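Participants wanted: remote control of a two-armed robot in simulated homes

Bralero is looking for people to take part in a paid study on teaching household tasks to a robot. You would control a simulated robot with two handsets and carry out short jobs in a computer-generated house. We record the movements of the arms and grippers and use them to train the control software.

You do not need any experience of robots, games or programming. We would like a mix of people, including those who have never used a headset and those who do a lot of cleaning, fitting or care work in real bathrooms and kitchens.

What the work involves

Each session takes place at our office in Litora House. You sit or stand in a marked area, wear a headset and hold one handset in each hand. When you move your left hand, the robot's left arm follows, and the same on the right. Squeezing the trigger closes the gripper. A foot pedal moves the base forwards and back. You see the room from the robot's own viewpoint, which takes some getting used to.

A session is made up of short recordings which we call demonstrations. Before each one, the task appears as a line of text, such as "open the drawer" or "reach both grippers to the foot of the panel". You do the task at your own pace, press the button on the right handset to finish, and the room resets. If you make a mistake you can mark the attempt as failed and go again. Failed attempts are kept in a separate folder and do not affect your payment.

The current round of the study is set in bathrooms. Later rounds will cover kitchens and a utility room, and people who take part in this round will be offered places on those first.

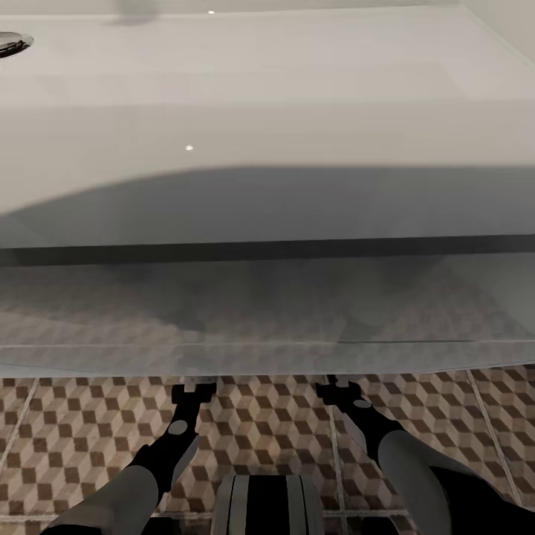

Two-handed tasks near the floor are the part of this round where we most need new participants. They are harder than tasks at table height, partly as the operator is looking down on the arms and has to judge the last bit of distance without being able to feel it. With the grippers set well apart and both pointing at the line where a glossy bath panel meets patterned tiles, the two tips have to be brought in separately and then kept steady together. The panel is hazy and half reflective, so it helps to watch the gripper tips and the thin pale edge at the bottom of the panel, and to leave the blurred shapes in the panel alone. You will be given time to practise this before any recording is made.

We are interested in how different people go about it. Some operators place one arm first and use it as a guide for the other. Others move both at the same time. Please use whichever way feels natural to you. We do not want everyone to copy the trainer.

Training

Your first visit is a training visit and is paid at the same rate as the others. Fumiko Kudo, who runs the operator room, will fit the headset, adjust the handset straps and take you through a set of practice tasks. At the end you can decide whether to carry on. If the headset makes you feel unwell, we can offer a desk version with a flat screen and the same handsets — several of our regular operators prefer it.

Time and payment

You would be asked to come in for 9 sessions in total, including the training visit. Sessions start at 5.30 in the afternoon, with a limited number of morning places on Monday. There is a break halfway through each session, and you may stop for a rest between demonstrations whenever you like.

Payment is £500 for completing all the sessions. If you leave early, you will be paid for the sessions you have attended. Local bus and rail fares are refunded on production of a ticket or receipt.

Who can apply

You should be 18 or over, able to use both hands, and able to read short instructions in English. Glasses are fine with the headset. Left-handed people are very welcome, as we have had few so far.

Please do not apply for the headset version if you have epilepsy or a balance disorder. The desk version may still be suitable, and you can discuss this with us in confidence before applying.

There are 17 places in this round. Staff of Bralero and people who took part in the Dalta kitchen pilot are not eligible this time.

What we record

We save the position of the handsets, the pedal input, the movements of the simulated robot and the time taken. We do not film you and there is no sound recording. Your demonstrations are stored under an operator number. Your name and contact details are kept separately and are used only for booking and payment. You can ask for your demonstrations to be removed at any point up to the end of the round, and you will still be paid for the sessions you attended.

How to apply

Fill in the short form at the front desk of Litora House or ask for it to be sent to you. It asks for your availability, whether you wear glasses, which hand you write with, and whether you would like the headset or the desk version. There is no interview and no need for a CV.

Forms should reach us before the end of October. We will reply to everyone, and those offered a place will be sent a choice of training visits.

Questions about the study itself should go to Iason Karagiannis, the study lead. For access to the building, parking or help with the form, please ask for Fumiko Kudo. The operator room is on the ground floor and has step-free access from the car park side.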